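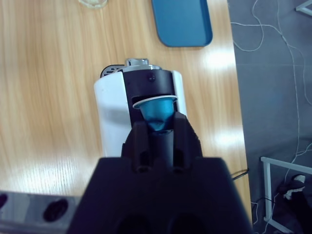

According to Hubert Camenzind, a capsule machine is the wrong answer for a shared study room, and he told us so before we had written a word of the proposal. His view was that a drip pot costs less per cup, makes less trash and gives people a reason to talk while they wait. We wrote his objection down and kept it as the first question of the project: does a capsule machine suit a room that many people use for short periods?

January 17, 2021

1. Background

Our group of four looked at coffee making in the study room on the second floor of Radier Hall. Before the project the room had an old drip machine with a glass pot. It was often left with a little coffee in the bottom, and by evening the pot needed soaking. The department replaced it with a capsule machine in white and black and put it on the wood-grain table.

We wanted to know three things. How many capsules get used, how much waste that makes, and what people find hard about the machine.

2. Method

We kept a tally sheet on the wall next to the table for 15 weeks. Each person made one mark per capsule. We checked the sheet against the number of capsules bought, and when the two did not agree we used the number bought minus the number left in the box. The sheet was usually low, more so during exams.

We also asked people to fill out a short form. It had 4 questions and a space for comments. Most of the comments were about cleaning.

Capsules came from two suppliers, Vakis and Zodley. We did not compare taste. One member of the group does not drink coffee and the rest of us did not agree with each other.

3. Results

Over the 15 weeks the room used 2,333 capsules. Of these, roughly 600 were used in the last two weeks before exams. We had expected a rise but not one of that size, and the box ran out twice.

Loading was the step people asked about most. On this machine the capsule goes into a slot in the black section on top, between the white side panels. New users were unsure which way the wide rim should face. We noticed that they tended to hold the capsule over the slot and turn it a few times before letting go -- some gave up and asked the next person. After we taped a small drawing to the wall, the questions mostly stopped.

The drip tray was the second problem. People put their cups on the gray grille and did not think about what was under it. The tray overflowed onto the table three times that we know of. There was no rule about who should empty it.

Used capsules were collected in a separate bin. We found paper cups, tea bags and once a calculator battery in it, so the contents had to be sorted by hand before they could go to recycling.

4. Discussion

The machine is quicker than the old pot and nobody has to wash glass. The waste is higher. With the old machine the trash was paper filters and wet grounds. With the new one each cup leaves a capsule, and sorting them took one of us most of an hour every week.

Delić (our course reader, chapter on shared equipment) says that a chore without a name next to it will not be done. That matches what we saw with the tray. In the final three weeks we put up a list of names for emptying it and had no more overflows, but three weeks is a short time and the people on the list knew they were part of a project.

On Hubert's question, we are split. Two of us would keep the machine and two would go back to a drip pot with a better lid.

5. Problems with the study

The tally sheet was lost once and had to be restarted. We also did not record guests separately, and the room is open to other departments until March.

6. Suggestions

Keep the drawing by the machine, with the capsule shown from the side.
Empty the drip tray every evening, with a name on the list.
Put a lid with a small round hole on the capsule bin.
Order an extra box before exams.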